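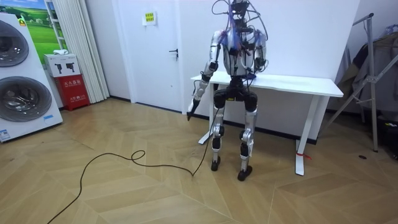
Cleaning a matte white desk top: marks that won't lift
Household & Workroom board, started 30 September 2002

duvan_t wrote:
Hello all, long-time reader and very occasional poster. I have a question about white desks, and I apologize in advance for the length, my wife says I can't order a sandwich in under ten minutes.

We put a white table along the back wall of our room in July. White top, white frame legs, wood floor underneath, and a clothes rack a little way past the right-hand end. I love how bright it makes that side of the room. What I don't love is that a matte white top seems to hang on to every single thing that touches it. Pencil, the bottoms of boxes, sleeves, you name it. I have been going over it with a blue fuzzy cloth, and for everyday dust I have no complaints at all, but the gray marks in the middle are another story.

So, two questions. Is a dry cloth enough for everyday, or should I be dampening it? And what do you all use on the gray stuff without making the finish shiny? I had a shiny patch on my last desk (a Brener, bought used) and it drove me crazy for years.

Thanks kindly,
Duván Tello

marigold_porch wrote:
Hi Duván, welcome out of the shadows! I've had a white sewing table for ages and I feel your pain. Damp, always damp, at least in my house. A dry cloth just moves the dust from one end to the other and then it ends up on the floor, and then you're sweeping too. Wring it out until you can't get another drop and then wring it once more for luck.

For the gray marks I use a tiny bit of dish soap on the cloth, wait a minute, and wipe. Don't scrub! Your shiny patch came from scrubbing, I'd put money on it.

alcides.u wrote:
I'm going to disagree with Marigold, with affection, as we've been disagreeing on this board since post number 1029 or so. If the cloth is a fuzzy one, use it dry first. The fuzz picks the dust up, that's what you paid for. Wet it and you've got an ordinary rag. Go damp afterward if you still see something.

Also fold it. People bunch the cloth up in their hand and push, and then only the lumps touch the table and you miss half of it.

Alcides Usuga

duvan_t wrote:
Well, I'm guilty as charged on the bunching, Alcides. Have a look at the cloth.

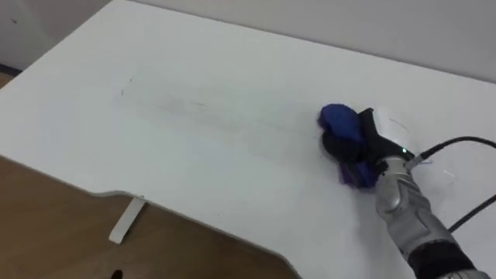 The blue cloth on the table top, bunched in front and folded under.

It's a nice thick one, came in a pack from Betancur's hardware, and it washes well. I do keep it out of the dryer with the towels, having learned about lint the hard way.

alcides.u wrote:
Good cloth, bad fold! Fold it in half and in half again, so you have a flat pad. When one side gets dirty, turn it over, then open it out and refold it to a clean side. I can do a whole dining table on one cloth that way, and I have a big dining table.

marigold_porch wrote:
Fine, I'll give you the folding. I fold mine too. But I still say damp, and I'll say it until they close the board. What about along the wall? That's where my table collects all its fluff, right in the crack at the back, and you can't get a flat pad in there no matter how beautifully Alcides folds it.

brovham_bill wrote:
Pull the table out, Marigold. Once a month. Takes one minute if it's on legs.

marigold_porch wrote:
Bill, my table has a sewing machine on it that weighs as much as you do.

duvan_t wrote:
I may try pulling mine out on the weekend. Meanwhile, this is the part of the desk I was talking about. Soft rounded corners, and a curved notch in the front edge where you sit, and it's comfortable to work at, but look toward the middle.
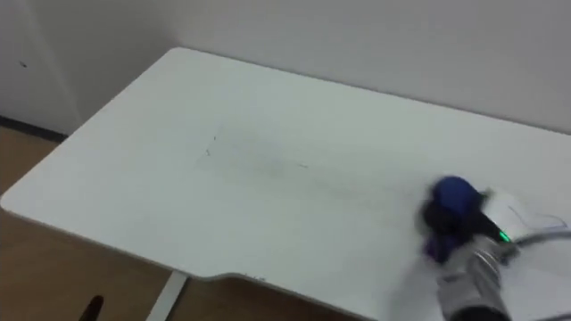
Gray smudges and thin dark streaks near the center. Tiny specks along the rim of the notch, too.

One of the marks looks like a little scribble, so I'm guessing pencil or pen, but I couldn't swear to it. There's also a faint smear going off toward the right. I hadn't even noticed the specks on the edge until I went looking for something else.

alcides.u wrote:
The scribble could be pencil. Try a plain white eraser before you put anything wet on it. Light strokes, all in one direction, then brush off the crumbs. If it's pen the eraser won't do much and you can go on to Marigold's soap.

The smear I would treat separately. Sometimes those are left over from an earlier wipe with a dirty cloth, and sometimes they're rubbed off from something dark that got dragged across.

marigold_porch wrote:
Agree on the eraser, mark your calendars. For the specks, an old soft toothbrush with a drop of soapy water. The edge is where your wrists and sleeves rest all day, so it needs going over more often than the middle does, and I think most of us forget it completely. I know I did until I wore a white blouse.

vorkotora_fan wrote:
Has anyone tried the Vorkotora sponges? My sister swears by them on her kitchen counter. I've got almost 3 packs left and would happily mail one.

brovham_bill wrote:
Fine on a glossy counter. I wouldn't use any sponge with a gritty side on a matte top. That's how you get the shiny patch he's worried about.

vorkotora_fan wrote:
Mine don't have a gritty side, but okay, test it somewhere out of sight first. Underneath, or the back corner.

duvan_t wrote:
You are all very kind, and I've written the whole thing out on a card: eraser, then soap, toothbrush for the rim, and fold the cloth. I'll leave the sponge for last, though thank you for the offer, that was generous. Will report back once I've had a go at it, and if I end up with a shiny patch I suppose I'll be buying a desk pad.

marigold_porch wrote:
Damp cloth!!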